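Last updated: 29th August

Nitik P-1000 single-channel pipette: bench review

The P-1000 covers 200 to 1000 microliters. Our lab grows soil bacteria for enzyme work, and the unit replaced an older Primance on the media bench.

Accuracy
We weighed water at three settings on a calibrated balance. At 1000 the error was within the maker's stated limit. At 600 it was slightly low, but still acceptable. At 200 the spread widened, and I would use a smaller model for that volume. Thick glycerol stocks need a slow release at any setting.

Handling
The plunger is light and the second stop is clear. The volume lock slips if gripped with wet gloves. Tip ejection takes more force than on the Primance, mostly with Niskanen filter tips.

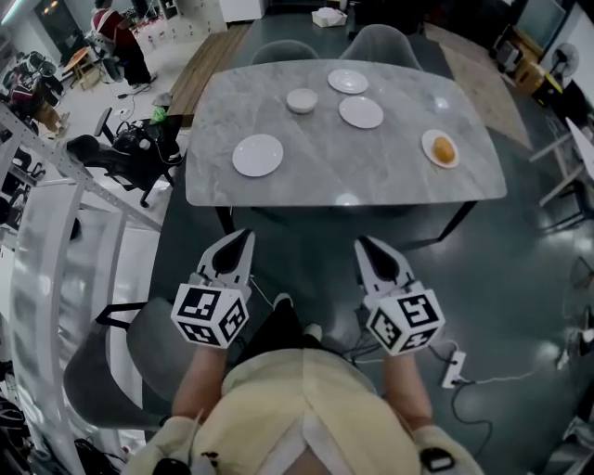 Cleaning and service
The lower half can be autoclaved. The seal needs a thin coat of grease afterward, and the supplied tube is small. A spare seal kit is part number 2802. Ours is due for a calibration check in September.

Verdict: suitable for media and buffers, less so for assay setup.

This site uses cookies to remember your settings. Accept | Decline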